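April, late. Cell 2, Crichton.

Finished the second read of the draft cell procedure today. Clause numbering is still the old Ravley scheme, which doesn't match the risk assessment, so every cross-reference has to be looked up twice. I left the numbering alone and marked the mismatches in the margin. Renumbering is a separate job and I don't want it mixed up with changes to content.

Main item was the reduced speed clause. The draft says "the arm shall be operated at reduced speed when persons are near the cell". Neither "reduced" nor "near" can be checked. Replaced with: 250 mm/s maximum at the tool centre point whenever the gate is open, manual mode only, enabling switch held, pendant in the hand of the person inside. If two people are inside, each carries an enabling device or one of them leaves. The Kurnar site already works this way but has it written on a laminated card, and the card is not a controlled document. I want it in the procedure with a revision letter.

Second item, restart. The draft allows a reset from inside the fence. Struck out. Reset button outside, with a clear view of the whole cell from where the button is mounted. Closing the gate must not start motion by itself. Tested this before lunch: opened the gate in automatic, arm stopped, closed the gate, no motion, reset, no motion, start, motion. Repeated it three times with the same result and logged it.

Third item, the dress pack. I have argued for a cable clause since the Punum job and there still isn't one. The draft covers the tool, the payload and the fixture, and says nothing about what runs along the outside of the arm to feed the tool. In bin work this matters more than in palletizing, as the wrist goes below the rim and the lines go in with it.
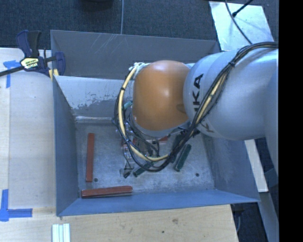
*Cell 2, bin pick, red and green bars. Cable and hose loop below the wrist cover. See proposed clause 13.*

Points I wrote down at the fence, for clause 13:

- Slack is needed for wrist rotation, so a loop is allowed. Its lowest point must be measured with the wrist at its deepest pick pose, and again at both ends of axis 6 travel.
- The loop must be included in the collision model as a solid volume. A model with a bare wrist will pass paths that the real arm shouldn't take.
- Ties are acceptable for bundling. They are not acceptable as the only strain relief. There must be a clamp or bracket on the link, with the tie as secondary.
- Hose and electrical lines in one bundle: permitted if the minimum bend radius of the stiffest line governs the whole loop.
- Connectors at the joint must be reachable for inspection without removing the bundle.
- No line may touch the bin wall or rim at any programmed point. Contact during a fault stop is recorded and the jacket inspected before restart.

The inner back wall of the bin has lost paint along the lower part and there's bare metal showing. I don't know what did it and won't guess in the record. What the procedure needs is a baseline, so that new marks can be told from old ones. Added: photograph the inside walls at commissioning and at every scheduled inspection, same position each time.

Then fixture location. The bin is held at the corner with a bar clamp and there is blue tape on the wood for marking out. That is fine for trials. For production I've written that location must come from a hard stop or dowel, and that tape and hand clamps may be used for set-up only. Hand clamps creep under vibration. The wording I settled on is "A fixture located by hand clamp shall be checked against its reference marks at the start of each shift and after any contact event. If the marks can't be met, the pick frame shall be taught again." It's long but both halves can be audited.

There was a question over whether tape counts as a reference mark. I say yes if the edge is cut clean and the outside corner is the datum, and if it's replaced when it lifts. Scribed lines are better. Put both in, with scribed preferred.

Inspection intervals. The draft has a visual check of external cables every 2000 hours, copied from the general maintenance table. Too long for a loop that works below the rim of a metal bin. Changed to each shift for a visual from outside the fence, and 1000 hours for a hands-on check with the arm locked out. The hands-on check covers jacket wear, tie condition, connector seating, and hose hardness at the tightest bend. I have no wear data behind the 1000 and said so in the change note. It can be lengthened once there are records to support it.

Floor cables also need a line. Anything crossing the carpet behind the bin should be routed in a cover or moved out of the walking path. The draft covers "trailing leads" only in the section on welding, so I've moved that paragraph to the general section, where it applies to every cell.

Not done:

- Gripper failure on loss of air. The procedure says parts "must be retained" but doesn't say for how long. Needs a hold time and a test with the heaviest bar.
- Lockout steps for stored air in the hose. The current steps isolate power and leave the line charged. This one holds up release and I've flagged it that way.
- Training record form. Still has a box for "supervisor satisfied", which has no criteria behind it.
- Decide if dark green bars on a scuffed floor need their own lighting level in the vision section, or if the general figure covers them.

4:30 pm. Left the arm in its home position, gate locked, key on the board. Marked-up draft saved as revision C. Ravley gets it for comment first, then Kurnar. Tomorrow the stored air steps, starting with where the dump valve is and if it can be locked in the open position.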